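Wurnetwood Sheet Materials – Frequently Asked Questions

Storage, cutting and handling of white sheet stock

Which sheets do these answers cover?
All plain white sheets supplied under the Drosano and Rashti names. Drosano is our foam board. Rashti is a heavy uncoated paper. Printed and self-adhesive sheets have their own page.

Can sheets be stored upright?
For short periods only. Foam board left leaning against a wall will bow, and heavy paper will curl at the lower corner. Store both flat, on a surface larger than the sheet.

How many sheets can be stacked?
Up to 200 sheets of Rashti. Foam board should be kept in its carton until needed.

My sheet has bowed. Can it be used?
Usually. Lay it with the raised side down, put an even weight on top and leave it for 2 days. Creased board will not recover.

Which blade should I use?
A fresh snap-off blade for paper. For foam board, make 4 light passes against a steel rule: one through the top face, two through the core, one through the backing. A single heavy pass drags the core and leaves a ragged edge.

Is the edge of a sheet straight enough to measure from?
Factory edges are. Any edge that has been torn or cut by hand should be checked with a square first. If it wanders, trim it back before marking out.

How should a sheet be positioned for checking?
Flat on a tabletop with the face up. Low light is adequate for judging the line of an edge, but a white face can take on a blue-grey tint in it, so compare shades in daylight.

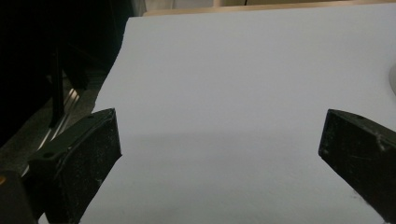
Can I mark the surface?
Yes, with a soft pencil. Ballpoint dents foam board and the line shows through paint. Remove pencil with a Nurko putty eraser – hard erasers polish the matte face and leave a visible patch.

Do you accept returns on cut sheets?
No. Full sheets in an unopened carton can be returned. Queries go to Dušan Obradović at the trade counter, closed Monday.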